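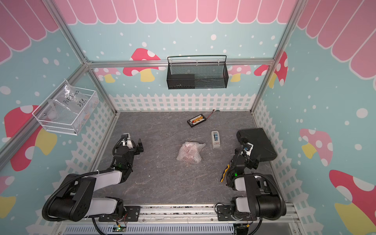

Filed under: Packaging and Waste Studies
Print this article | E-mail this article

3. Packing habits in small mail-order shops

3.1 Setting

The shops in this part of the study are all in Clarnberg, a town where many small sellers work from a back room or a garage. They sell mostly candles, seeds, used books and craft supplies. We asked 58 shops to keep a packing diary through June, and two dropped out before the month ended. Each diary recorded the size of the box, the filler used and whether the customer later reported damage.

3.2 Tape

Tape was the one supply that every shop bought, and the one that owners thought about least. Most bought whatever the local stationer, Amissah, had on the shelf. Clear tape on a desk dispenser was common for tissue and inner wraps, while outer boxes were closed with wider tape from a hand roller.

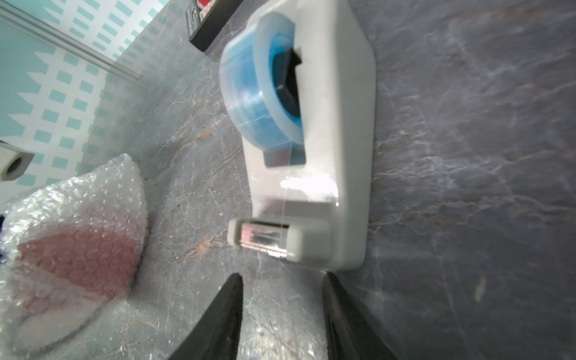 Figure 1. Roll of clear tape with a blue core in a white dispenser.

Several diaries mention boxes being taped twice along the same seam. Owners gave past complaints as the reason, although the complaints they described were mostly about crushed corners — a problem that more tape does not fix.

3.3 Filler

Paper was the usual filler for books. For candles and glass jars, shops turned to bubble wrap, often saved from their own deliveries. Reused wrap was hard to measure. Shops logged it by the handful, and we left those entries out of the weight totals.

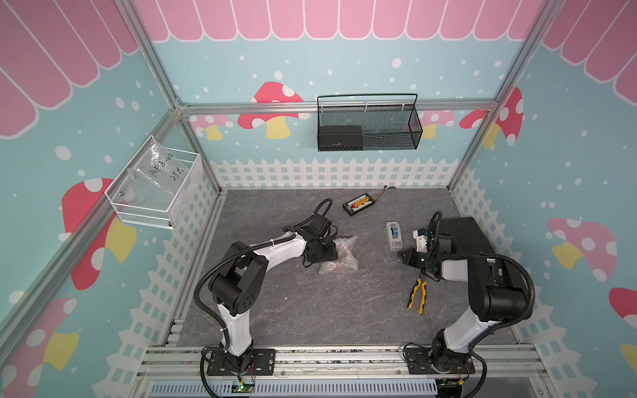
Figure 2. Crumpled clear bubble wrap on a gray surface.

The diaries list 218 parcels in which new and reused wrap were mixed. Shops that bought through the Avance supply club used more new wrap per parcel, probably because the club sells only full rolls. Those that ordered from Jitum could buy short lengths and had less left over at the end of the month.

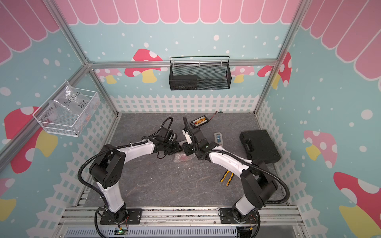
Storage also shaped what was used. A 300-foot roll takes up a good part of a small back room, and owners with little floor space said they were glad to see it go. We did not ask about shelf space in the first round of questions, so the comments on storage come only from owners who raised it themselves.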